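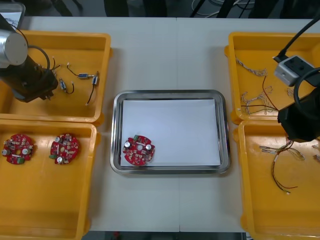

Posted by Harvey MacPherson
Filed under: diary, January
4 comments

Up early again, before six, because I woke up thinking about connectors and there was no going back to sleep after that. I made coffee in the dark and went in while the roads were still quiet. I like the place at that hour. The heater ticks, the lights take their time, and I get to put the bench together the way I like it before the phone starts.

The bench is four yellow bins now, with the steel tray in the middle and a sheet of white paper in the bottom of it. I fought the paper idea for weeks (it seemed fussy!) and now I put a sheet in without thinking. Everything shows up on it. A bit of clipped lead, a crumb of solder, the crumb of my toast. And the red boards look so handsome on white that I catch myself just admiring them. They're round, with notches around the edge and a hole in the center, and whoever at Curnwood laid them out had an eye, I'll say that. Two fat silver capacitors standing up like grain silos and the little green terminal at the edge, and all those tiny resistors in between that I am very glad I don't have to place myself.

The boards live in the lower left bin and the solenoids go above them. That was the other way up until last week and I still reach for the wrong one. My hand has a better memory than I do. I had a stern word with it and then did it again.

Trisico called at ten about the order. They want 22 sets and they want them sooner than they said, which I could have told them in the fall. I said yes, of course, and then sat there for a while wondering why I always say yes. Had a cheese sandwich over it. Decided it was fine – the boards are here, the solenoids are mostly here, and the last box from Tzavaras is supposed to be on a truck somewhere.

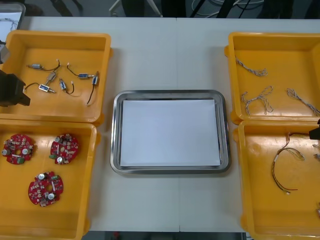 The wires are what get me. You tip solenoids into a bin and they look perfectly civil for a minute, and then you pick one up and its leads have made friends with the one next door. I tried twisting each pair, I tried little bands, I tried laying them all facing one way like sardines. The bands were the worst, I spent a whole evening taking them off again. So now they just go in loose and I keep the pile small, and I lift them by the metal body and never by the wire. It's slow but I haven't pulled off a connector in days, touch wood.

I still need to sort out the cables behind the table. I say this in every entry, I know. Black ones and white ones all in a heap back there, and I'm sure half of them go to things we got rid of when we left the Nuston place. I'd want a whole afternoon and somebody to hold the flashlight.

Home by five, in time to see a little daylight for once. Soup from the freezer, three crackers left in the box, and a long bath. I have to remember to buy more paper tomorrow, and to call Tzavaras back about that truck.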